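Bindus is back for series four, and Mwanahawa Muli is already tired (in a good way)

If you've got children under ten, or you've been stuck indoors with someone else's, you'll know the Bindus theme tune. I had it in my head the whole way to meet Mwanahawa Muli, who created the show, wrote most of the first series and still does the voice of Purnia, the bossy little lighthouse keeper who thinks she runs the island. I may have hummed it at her when I arrived. She was very nice about it.

The new series starts on 28th July, and I wanted to know why we'd had to wait so long for it. The last one finished on a proper cliffhanger – Zaidi going off in the boat, no map, the fog coming in – and then there was nothing. My niece was furious!

"Everybody's niece was furious," Muli says. "I got letters. I got drawings of me being eaten by a fish. We always knew how Zaidi got home, but we didn't know if we'd be allowed to make it. There was a stretch when the only people talking about a fourth series were me and my sister."

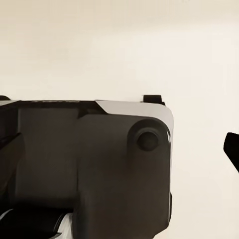
The go-ahead came in February, by phone, while she was in a queue at the chemist. She had to leave without her prescription and go and stand in the car park for a bit. By that evening she'd rung the writers, both composers and the woman who does the gulls.

I ask if it felt strange going back to an island she'd last visited in her head such a long time ago. She thinks about this one for a while, tearing the top off a sugar sachet and then not using it.

"The voices came back straight away. Purnia's easy, she's just me at seven telling my cousins what to do. The plots were harder. We've made 121 episodes, and you'd be amazed how many times somebody has already lost a hat. I'd pitch something and our script editor would go, yes, lovely, series two, episode nine."

She's firm that the show isn't getting louder or faster. A few people had suggested it should (she doesn't say who, and I do try), with shorter scenes and more songs. She held out for the long quiet bits, the ones where Purnia just sits on the step and waits for a boat.

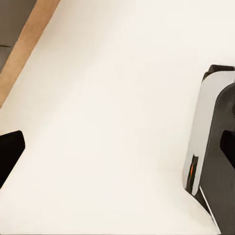

Backgrounds are the thing she gets most excited about, which I hadn't expected from a writer. The island of Rostden is painted first and the characters go in afterwards, and she'll happily cut a joke if it means you see more sky. The inside of the lighthouse has been redone for the new series, and it's much barer than it used to be. She wants things as plain as a wide cream-white tabletop with a bit of tan wood colour running down the edge, so that when Zaidi finally puts his boots on it you can't look anywhere else. "The old kitchen had jars everywhere," she says. "I loved the jars. I fought for the jars in series one! But you couldn't see anybody's face."

There were 4,000 paintings done for the first three series and she says she's kept more of them than she should have. They're in the spare room. Guests have to sleep on the sofa.

We get on to supper, because there's always a supper in Bindus. Most episodes end with one, and I tell her I find them weirdly moving.

"It's how my gran's house worked. You could have had a terrible row all afternoon and you'd still get called to the table. Purnia never says sorry, if you watch. She passes somebody the bread."

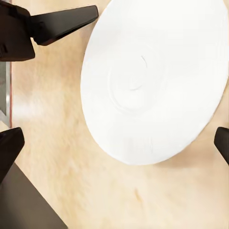 A round white plate, seen from above.

The big change this time is the length of the run. It's shorter than before, with a double episode at the start to deal with the fog, and I'm told the double episode has a song in it after all. Muli looks a bit sheepish. She wrote the words herself on a train and thought they'd be thrown out, but the composers liked them.

They also held open auditions for Zaidi's new friend from the mainland, and 2,000 children sent in recordings. She listened to far more of them than she was supposed to. "One boy did the whole thing with his mouth full. We had to say no, but I've played it to everybody I know."
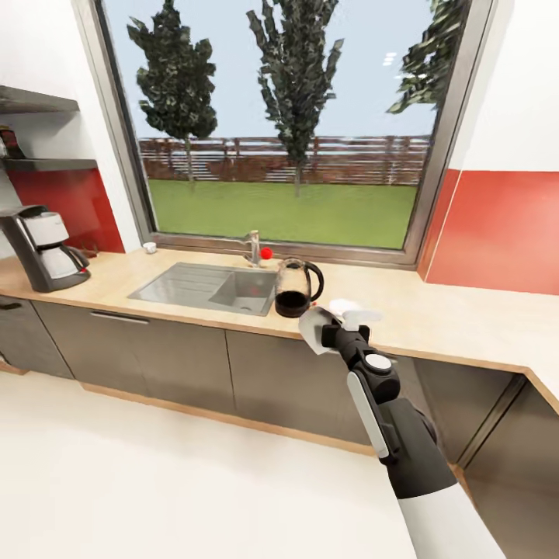
So does Zaidi get home in the first episode or do we have to wait? She won't tell me. I try asking it three different ways, and then I try saying it's for my niece.

"Tell her to watch the gulls," she says. I ask what that means and she asks if I want another coffee.

As for a fifth series, there's nothing signed, but she's got a notebook with her and it's nearly full. I only managed to read one line upside down before she put her arm over it. It said "Purnia – bicycle??"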